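The Brackets

My uncle Ismael kept everything in boxes that used to hold something else, so when I inherited the job of sorting his gear I also inherited a mango tray full of hinges.

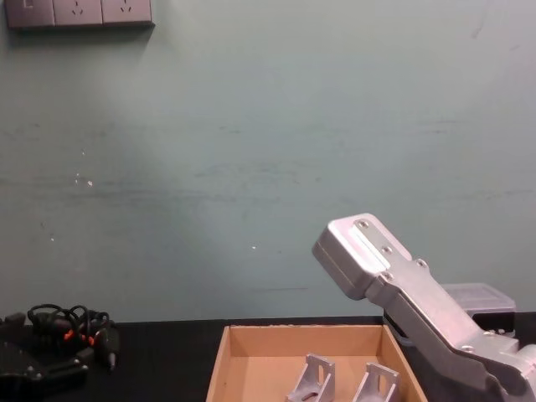 I'd told Zuleica I would be done by four o'clock. I told her this in January, standing in her kitchen with a cold drink in my hand, feeling generous. Zuleica Marinho was his partner for the last stretch of his life and she wanted the back room for her sewing (fair enough, it gets the good light), and all I had to do was go through the small parts, keep what was useful and sell the rest. How long could it take?

Well. The first thing I found was an angle bracket. Aluminium, nice and square, with a little web across the corner to stop it flexing. I knew exactly what it was for because I'd been there when he bought the first lot, out on Musulska Road, at a place called Vavel that sold offcuts by weight. I was 11 and bored stiff. He held one up to my face as if it were a diamond and said, "You can hang a door off that." I said I didn't have a door. He bought them anyway.

So now I had one in my palm and I thought, righto, brackets, that's a category. I got an empty carton and wrote BRACKETS on it in texta. Very professional. I put the bracket in, then another, and then I found a letter.

It wasn't a love letter or anything juicy, so settle down. It was from a firm called Brusell, folded small and tucked under a packet of washers, and it said they regretted that they couldn't take his shelving design any further. They thanked him for sending the sample. The sample had been returned under separate cover, it said, and I looked at the carton, and I looked at the letter, and I thought, oh, you old bugger. You never told anyone.

I took it through to Zuleica. She had flour up to her elbows.

"Did you know he'd tried to sell a shelf?"

"What shelf?"

"I don't know. A shelf. He posted it to someone."

She wiped her hands and read the letter twice, holding it out at arm's length because her glasses were on top of her head. Then she laughed so much she had to sit down on the step stool.

"The wobbly one," she said. "The one in the laundry! He told me he got it at Sales."

Now, if you didn't grow up around here you won't remember Sales, but it was the big homewares shop near the station, and that really was its name, which caused no end of confusion at Christmas. Ismael couldn't stand the place. He used to cross the road so he wouldn't have to look in the window. I'd never once seen him carry a bag out of there, and Zuleica, now she thought about it, hadn't either.

We went and had a look. The laundry shelf was where it had always been, over the tub, loaded up with pegs and a dead radio and the good iron. I'd hit my head on it every summer of my childhood. I climbed up on the tub and felt along underneath, and there they were, his brackets, one at each end where there should have been two. I suppose the other pair had come off in the post, or he'd taken them off to see what was wrong and never got around to putting them back. He was like that. He once took the toaster apart on a long weekend and we ate bread until the next one.

"So it's missing some," said Zuleica.

"It's missing two."

"And you've got two."

I did have two. They were sitting in my very professional carton.

It took us the rest of the afternoon, because the bolts were the wrong length, then the right length but the wrong thread, and by the time I found the proper ones (in a cough lolly tin, obviously) there were parts all over the hallway floor and the scones had burnt. Zuleica held the torch and gave directions. I tightened everything up, got down, and put my full weight on the front edge with both hands. Not a wobble — not even a creak. We stood there looking at it as if it might do something else.

"They should have taken it further," she said.

She put the iron back first, then the pegs. The radio she kept hold of for a minute, turning the dial back and forth, and then that went back up too.

I didn't get the room finished, of course. I've been back most weeks since, and the sewing machine is still in the hall with a tea towel over it. Zuleica says there's no rush. Last time I was there I opened a drawer and found the start of a second letter, in his handwriting, with two lines about an improved model and then a drawing of what I'm fairly sure is a boat.

173 shares | 4 comments

Contact | Copyright of each story remains with its author | Back to top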